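Rekha Mittal had left me alone with the Mogensen simulator for one evening, and I'd already lost a magenta block. Well, not lost exactly! It was on the table, the arm could see it, and every time the fingers closed the log just said error 23 and gave up.
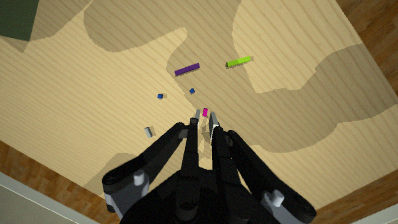
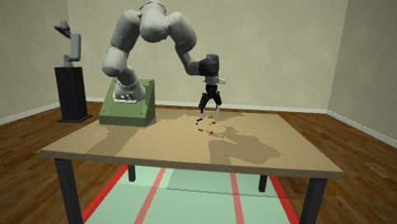
So I did what you're not meant to do and switched off the force limit (only for a minute, I told myself). Attempt 656 went straight down through the tabletop, fingers, wrist and all, and the block shot off towards the skirting board at a speed I won't repeat.

"It's only pretend," I told Rekha on the phone.

"The real one in Pluvley takes its settings from yours," she said. "Every night. What's the time?"

I looked. We had 90 seconds, and I couldn't for the life of me remember which menu I'd found the limit in.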